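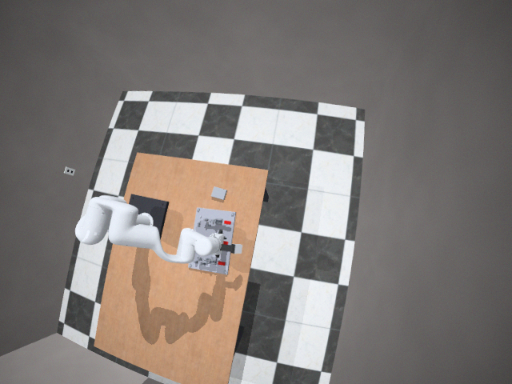
## Notebook, 18 March 2025 — hide glue, batch 5

Second round with the Cororano pearl glue. The last batch set too fast and two of the four test joints starved, so this time I went for a longer soak and a thinner mix. Same stock as before, the maple offcuts from the Tresten cabinet job, jointed this morning and glued within the hour.

### Mix

- Dry glue: 300 g from the open sack, lot 2251
- Cold water, twice the weight of the glue
- Soaked overnight in the covered jar, no lumps in the morning
- Warmed in the double pot with the lid on, skimmed once

The dial thermometer read low against the glass one again. I went by the glass one. The dial needs to be reset or thrown out. If anyone used it for the September batches, those temperatures are suspect and should be marked that way in the old book.

A drip off the brush ran in a thin string and then broke into drops. Last time it hung in a rope. I topped up the water once during the morning to replace what cooked off, a splash only, and didn't measure it.

### Joints

Edge joints first, rubbed, no clamps. Brushed one face, put the other on, slid back and forth until it grabbed. All of them grabbed later than in batch 4, long enough to line up the ends without hurrying. One slid off square because I leaned on it while reaching for the rag. Marked it with an X, don't count it.

Lap joints second, clamped with the small Yimer clamps and paper under the pads. Good even line of squeeze-out. I left it until it was rubbery and pulled it off with a chisel. The corners took a damp cloth.
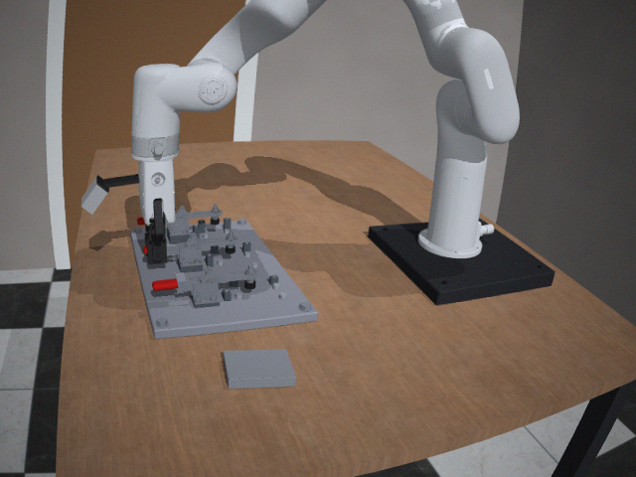 Clamping pressure is the part I still don't have right. Two of the laps have squeeze-out on one side only, so the clamp was pulling at an angle, and more turns on the screw just made it worse. What I want is a flat plate sitting on the bench, like the light gray one, with the stock held on it so both faces stay parallel while the glue gels. Scrap MDF with a waxed face would do for a first try. It should be wide enough to take the longest lap and still leave somewhere for the clamp heads. Cut one before the next batch. Wax it twice, the glue will find any bare spot.

### Bench and floor

Cleaned the pot while it was still warm. Leftover glue poured out on the plastic tray to gel, will cut it in strips and dry it on the screen. It can go back in the pot for rough work, not for test pieces.

Moved the glue station away from the outside door. The draft was skinning the pot and chilling the stock, and I think that explains a fair part of the trouble with batch 4. I changed the mix and the location together, so I can't say how much each one did. Should run one set at the old mix in the new spot.
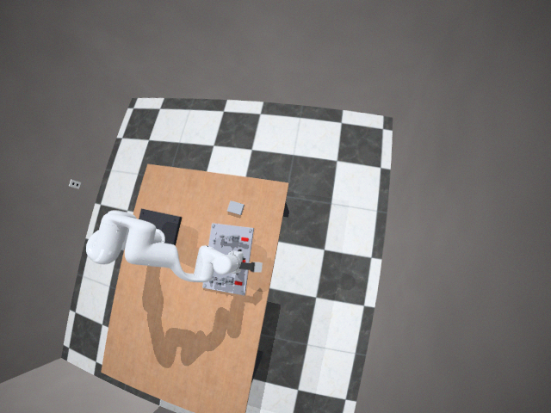
That set needs its own soak, started the night before, and it should come out of the same lot. There's enough left in the sack for two more batches if no one takes any for sizing.

### To do

- Break the edge joints after a full 5 days, note wood failure against glue failure
- Make the clamping plate
- Ask Corkow if they carry the higher gram strength in small bags
- New lid for the double pot, the knob is loose
- Label the jar. It looks exactly like the shellac jar.

Urea still to try for open time. I've put it off twice. Start low, write down the amount this time, and keep it in a separate pot.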